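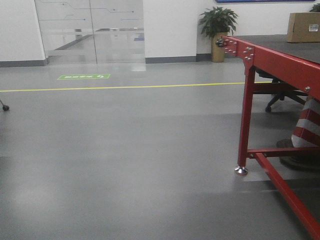
*Fig. 1. Bench corner with leveling foot, and the yellow line behind it.*

# Building a Robot Station in a Shared Workshop

## Handout 2: The part under the robot

Flovley Shared Workshop, Asdale. Read before the session and bring it with you. Last month's handout survived mostly as a coaster, so I've left wide margins.

Handout 1 was about choosing an arm, and I know it was the fun one. Today is about furniture. Most of the trouble people have with a first robot build is trouble with a table, and it gets blamed on the software for two weeks before anyone kneels down and looks at the feet.

### 2.1 The bench

A robot arm is a weight on a stick that keeps changing its mind. Every start and stop pushes on whatever it's bolted to. If the bench gives, the arm gives too, and the controller doesn't know a thing about it. The joint readings will look perfect. The gripper will be somewhere else.

What you want is a rigid frame with joints you can get a wrench on. Our bench is a frame of rectangular steel tube, bolted where the top rail meets the legs. Bolted frames loosen, and they do it quietly, so checking them is a chore with a place on the calendar.

Check it like this:

1. Power off, arm parked, nothing on the tabletop that you'd be sorry to see on the floor.
2. Put a palm on each of two opposite corners and push down, first one and then the other. A rock you can feel is a foot problem. Fix that first.
3. Push sideways at the top rail. Movement here is a joint problem.
4. Go round the bolts with the 13 mm wrench. Snug, then a bit more. If you're grunting, stop.
5. Repeat the sideways push.

Do the feet before the joints. I've watched people tighten a frame beautifully while it stood on three legs, which locks the twist in and gives you a bench that is now wrong on purpose.

### 2.2 Leveling feet

Epoxy floors look flat. They've been poured by people, over concrete that was also poured by people.

Start with all the feet screwed in, then bring down only the ones that need it. Long feet wobble, and a foot at the end of its thread is mostly a decoration. Lay the level along the length of the top, then across, then along again, since the second adjustment will have spoiled the first. Lock the nuts when you're done. Then go and have a coffee and check it once more, without tools in your hand, so you aren't tempted.

You don't need the top to be perfectly level for the arm to work. You need it to stay put. A slight tilt can be measured and lived with. A tilt that depends on who's leaning on the bench can't.

### 2.3 Floor lines and other people

At home you can skip this section unless you have a dog.

In a shared workshop, floor paint is an agreement. The rule for our course is that the person who presses start looks across to the line first, and says something out loud. "Moving" is fine. Past groups have tried longer announcements and abandoned them by the second hour.

Other house rules, in no special order:

- Chairs pushed in before a run. An office chair has casters and no sense of danger.
- Delivery boxes come off the bench before a run, including yours, including the small one.
- The stop button sits where you can reach it without leaning over the work. Try it with both hands full.
- If you move the bench, you level the bench.
- Cables go along the frame. Anything across the floor gets unplugged by a foot sooner or later, usually mine.

### 2.4 Mounting the arm

Our arm goes by Pandent, after the build project, and by other names when it faults. The mounting plate is bolted through the tabletop with a backing plate underneath. Wood screws into the top will hold for the length of a demonstration video and not much further.

Mark the plate's position with a scribed line before you tighten anything. When you take the arm off (you will), you can put it back in the same place and keep most of your calibration. Pencil rubs off. Tape migrates.

Keep the base close enough to a leg that the tabletop isn't working as a diving board. With the arm stretched out, put the test weight in the gripper, all 881 grams of it, and watch a level on the table near the base while somebody else steps the arm through its slow motion. If the bubble wanders, you have more bench work to do. If the bubble stays put and the gripper still sags, the trouble is further up, and we go to 2.5.

### 2.5 The gripper end

Everything downstream of the wrist is small, busy and close to other objects. It's also where builders like to hang extra things: a camera, a bracket, a second bracket to fix the first one. Each of them adds weight at the worst possible distance from the base, so weigh the whole lot together and type the real number into the payload setting.

Before any run with bins or trays, jog the gripper slowly over the rims at the height you plan to use. Check the clearance of the lowest part, and don't assume that's the fingertip. Housings stick out. So do screw heads and the cable tie somebody forgot to trim. A raised tray edge is a very effective way of finding out which one you overlooked.

For the fingers themselves:

- Close them empty and see whether the tips meet square.
- Close them on something soft. Foam is good, a colleague's sleeve is not.
- Wiggle each finger by hand with the power off. Play at the root becomes a lot more play at the tip.
- Run 30 open-and-close cycles, then check the screws again. 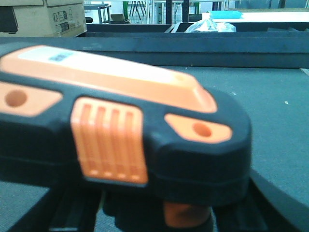
One note handed in on the draft of this section objected that cycling the fingers empty proves very little, and that the screws only start to walk once the gripper has been squeezing something with a bit of resistance in it.

Fair. Do the cycles on the foam block, then. I've left the empty-close check in the list above because it's a different test, and a quick one, and because I'd like you to see square tips before you put foam between them and lose the view.

The same note asked for thread locker everywhere. I'd hold off until the station has been through a full session. You'll be taking half of it apart again, and a removable grade is removable mainly in the opinion of the label. Once the layout settles, use it sparingly on the finger screws and leave the bench bolts clean so the wrench check in 2.1 still tells you something.

### 2.6 Loose stuff within reach

Bags, lids and packing film deserve their own heading. Light plastic shifts when air moves, clings to fingers, and confuses a depth camera, which may report it as a surface, a hole, or a change of heart. Decide at the start of a session whether a bag is something you're handling or something that goes in the trash. If it's part of the task, write that on the run sheet.

Trays and bins get tape marks at two corners. When a pick misses, look at the marks before you open a laptop.

### Bring to the session

- This handout, dry
- A short level and a 13 mm wrench (the workshop has one, and everyone will want it)
- The hardware bag from the Tan kit, unopened if you can stand it
- Shoes you don't mind kneeling in
- Your payload figure from 2.5, written down, with the cable included

### Homework

Measure the tilt of your own table at home in both directions. Lean on it and measure again. Write both sets down and bring them next time, along with a sketch showing where you'd bolt an arm and what's underneath that spot. If the answer is a drawer, say so.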